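Laundry folding keeps getting called solved. I spent part of March reading trial logs, so a short thread on where it stands.

**1/** Rigid objects are mostly fine now. Put a mug in a known spot and a decent policy picks it up all day. Cloth is different: every grasp changes the shape you planned around.

**2/** Humaira Lashari's group at Novcombe logged 300 T-shirt folds. They scored the finished stack and the time per shirt. Median was 100 seconds. A person in a hotel laundry would be let go at that speed.

**3/** Most of that time goes to flattening. Once a shirt is flat, the fold itself is a couple of grasps and a swing. Sleeves are the main offender. They tuck under, twist, and hide the corner you want.

**4/** More data helps. Going from 100 to 200 demonstrations per garment cut the failed flattening attempts noticeably. Going to 300 did much less. Birsen Aksoy thinks the limit is touch: two fingers can't tell one layer of jersey from two. 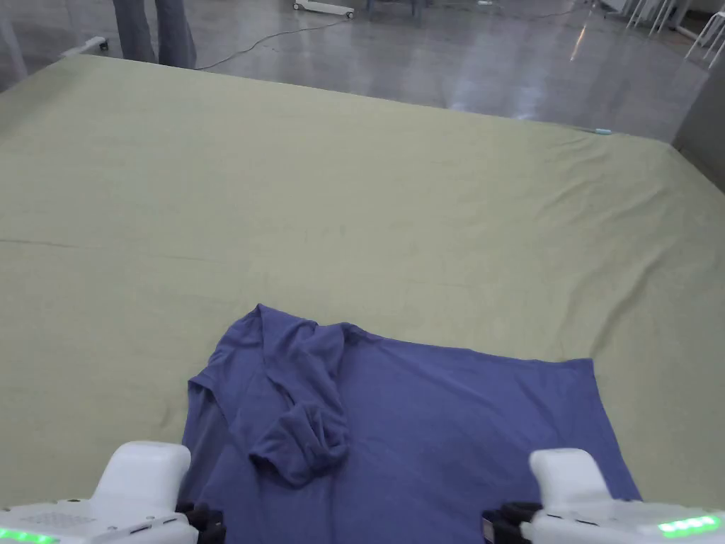 **5/** Layer count is also why towels demo so well. Four corners, no sleeves, no collar, and a mistake is easy to see and redo.

**6/** Shop floor, same story. Feston runs bin-to-shelf restocking with boxed goods and leaves bagged apparel to staff. I'd make the same call.

**7/** So: towels yes, shirts slowly, fitted sheets no. Will post the Fladier numbers when Birsen sends them.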